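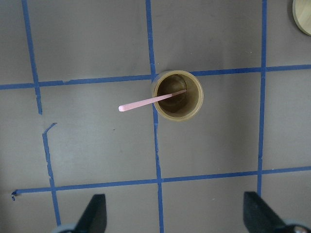
O presente relatório apresenta os resultados do projeto de conclusão desenvolvido na disciplina de Organização do Trabalho e dos Espaços, cujo tema foi a demarcação de superfícies de uso partilhado. O estudo incidiu sobre a escola técnica de Vergara, onde as bancadas das oficinas servem turmas de cursos distintos. Partiu-se da hipótese de que uma divisão visível reduz o tempo despendido na arrumação entre aulas. A fita adesiva azul, aplicada à mão em quadrícula sobre uma superfície cinzenta, foi a solução de menor custo considerada, embora as tiras fiquem um pouco irregulares e, em alguns pontos, rasgadas ou enrugadas. O copo cor de caqui, com uma haste cor-de-rosa encostada ao rebordo, assenta sobre a quadrícula.

1. Enquadramento

A literatura consultada trata sobretudo de ambientes fabris, nos quais a sinalização do pavimento e dos postos é prática corrente. As oficinas escolares receberam menos atenção. Nelas, os utilizadores mudam várias vezes ao dia, e os materiais de uma turma permanecem com frequência no espaço da seguinte -- situação referida por quase todos os docentes entrevistados.

2. Metodologia

Foram registadas 345 mudanças de turma, das quais 83 ocorreram antes da demarcação. Em cada uma anotou-se o tempo decorrido entre o fim de uma aula e o início efetivo da seguinte, bem como os objetos deixados fora do lugar. Ao todo, o inventário reuniu 1091 ocorrências. O tratamento dos dados foi orientado pelo professor Emerson Sampaio, que reviu igualmente o guião das entrevistas. A recolha terminou em julho.

3. Resultados e discussão

O tempo mediano de transição diminuiu 2 minutos após a demarcação. A diferença foi mais nítida nas oficinas de Teno do que nas de Plalora, edifício em que as bancadas são mais estreitas e a divisão em quadrados grandes se revelou pouco prática. 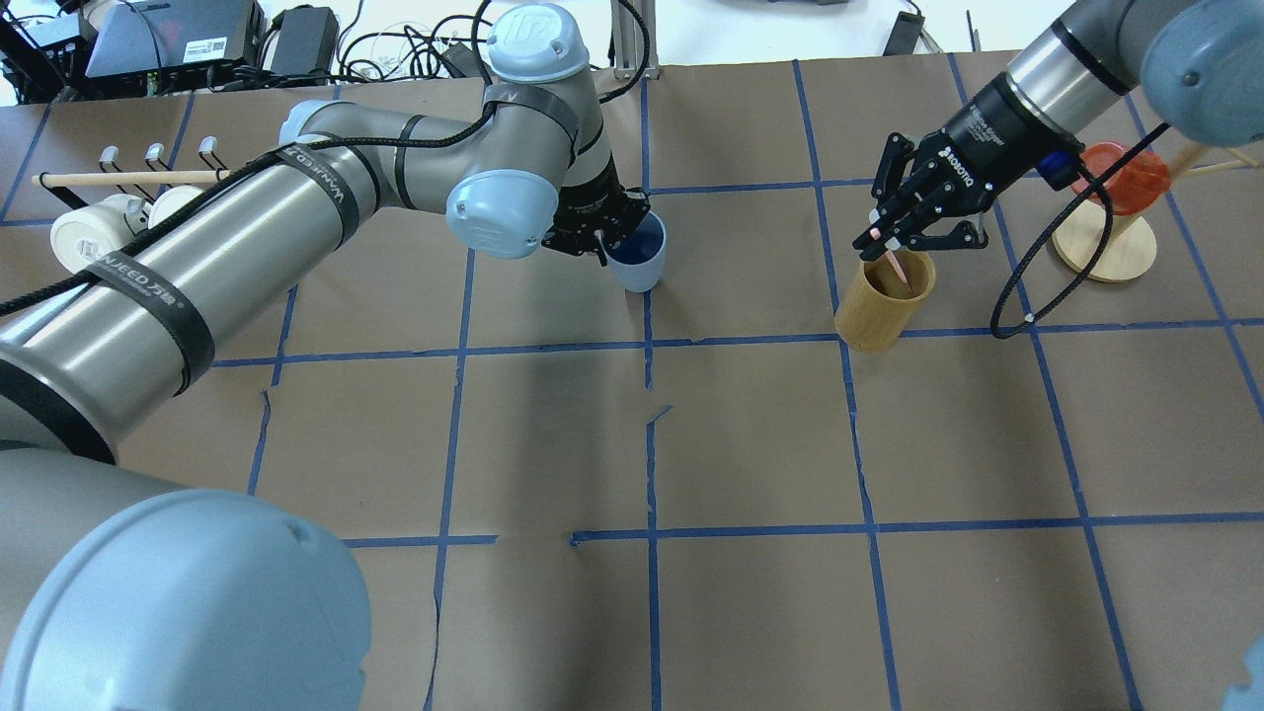
A durabilidade das marcações constituiu a principal limitação do método. Os docentes pediram que a quadrícula fosse refeita com regularidade, o que transfere para as turmas uma tarefa não prevista no horário. Nos tampos forrados a papel pardo, ao desgaste da fita soma-se o do próprio papel: surgem rasgões e vincos, e há tiras que ficam tortas ou interrompidas. Recomenda-se, por isso, que o forro e a fita sejam substituídos em conjunto.

4. Trabalho futuro

Propõe-se a comparação com marcações pintadas, em moldes semelhantes aos adotados em Lokcombe. Ficou por apurar se o efeito observado se mantém para além do primeiro ano letivo.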